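# Saturday at the Teardown Bench

The old dairy warehouse in Huvville has no sign out front, so on open day someone had chalked an arrow on the sidewalk. I followed it in behind a family with a stroller and two teenagers arguing about graphics cards, and within a minute all of us were standing at the same rail, watching a robot arm think about a desktop computer.

Narkum runs the place. It's a small outfit that teaches robot arms to take old office machines apart, and once a year, in July, it opens the doors and lets anyone watch. I'd expected a polished show with music and a countdown. What I got was much better: people at work, happy to be interrupted.

"Stand wherever you can see," said Gorazd Delić, who leads the bench team and talks with both hands. "If it drops something, you'll hear me before you hear the part."

The job sounds simple. A tower is opened, and the arm goes in for the pieces worth saving, such as drives, memory and circuit cards. Each piece is meant to go into its own spot in a printed holder beside the machine. Anyone who has ever skinned a knuckle inside a PC knows how little room there is in there, and how much of that room is full of wire. Delić's team has worked through 508 towers so far, and he says the cables still cause most of the trouble. A drive is the same shape every time. A cable lies where the last person left it.

What I loved was the pace. The arm moves down, stops, shifts by a hair, stops again. You find yourself leaning with it! The girl beside me was holding her breath, and I'm fairly sure I was too.
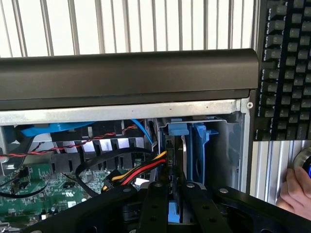

Inside the tower, and the bench beside its parts holder.
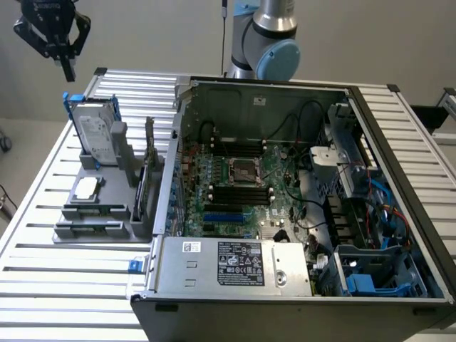
What happens to a drive once it's out of the machine? It gets a barcode, goes into a locked cabinet and is wiped before anyone decides whether it can be used again, and the ones that fail the wipe are shredded.

Eduard Lukáč, who handles that end of things, had a table by the loading door with a tray of shredded metal you could run your fingers through (gloves on, please). He used to repair copiers, and he has strong feelings about latches. A good one, he told me, can be opened by a tired person with one hand, and whatever suits a tired person tends to suit a robot as well. He'd like every computer maker to spend a day in his chair. I'd like to be there when they do.

The other crowd-pleaser was Pascu, the team's practice program, which was running on a laptop near the coffee. It replays old attempts at high speed, good and bad together, and the bad ones got the biggest cheers. In one, the arm spent 14 tries on a single memory module. Delić watched it with his hand over his eyes.

A group had come over from the repair club in Manwood, and they asked the sharpest questions of the afternoon. Could it manage laptops? Not yet, too much glue. Could it put a machine back together? The team is working on that, starting with memory, and it's slower going than taking things apart. One of the club members wanted to know if she could race it. Delić checked his watch and went to find her a screwdriver.

I stayed until they started stacking the chairs. The club, by the way, has asked for a rematch next July.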